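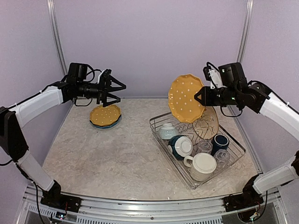 Dos brazos robóticos blancos y negros sobre una superficie beige de aspecto marmóreo.

Otau estrena horario de silencio y la primera queja es por el ruido

OTAU, 31 de julio de 2026 – El ayuntamiento de Otau puso en marcha el horario de silencio veraniego, que prohíbe en el casco viejo las obras, los altavoces y el arrastre de sillas metálicas entre las 14 y las 18 horas. La medida se anunció por megafonía, a las tres de la tarde, desde una furgoneta municipal que dio dos vueltas a la plaza.

La ordenanza llega tras un año de discusiones y 905 firmas, una cifra notable en un municipio donde la última consulta vecinal, sobre el color de los bancos, reunió 70 respuestas. Los firmantes pedían poder dormir la siesta. El texto aprobado habla de «franja de reposo acústico diurno», expresión que ocupó buena parte del pleno de julio.

Niamh Scanlon, concejala de Convivencia, defendió que el anuncio por altavoz fue «una comunicación institucional de carácter excepcional» y recordó que los bandos municipales están exentos. También lo están las campanas, las ambulancias y la banda de música, que ensaya a las cinco y ha pedido que conste que siempre ha ensayado a las cinco.

Los hosteleros se lo han tomado con menos calma. El bar Dremton ha forrado las patas de sus sillas con pelotas de tenis partidas por la mitad y ha pasado la factura al ayuntamiento, que la estudia. En la heladería Myung, a pocos metros, han optado por no mover las sillas: el cliente se sienta donde están o se toma el cucurucho de pie.

Las multas empiezan en 70 euros y de momento no se ha puesto ninguna. La policía local dispone de un único sonómetro, que está en calibración en Jineo y volverá, según el consistorio, en unos 18 días. Hasta entonces los agentes valorarán el ruido «de oído», fórmula que la oposición ha calificado de pintoresca y que figura, en efecto, en el artículo 2.

El horario estará en vigor hasta que acaben las fiestas patronales, que se celebran en la misma plaza y empiezan, como todos los años, con una traca a las cuatro de la tarde. El ayuntamiento confirma que la traca se mantiene.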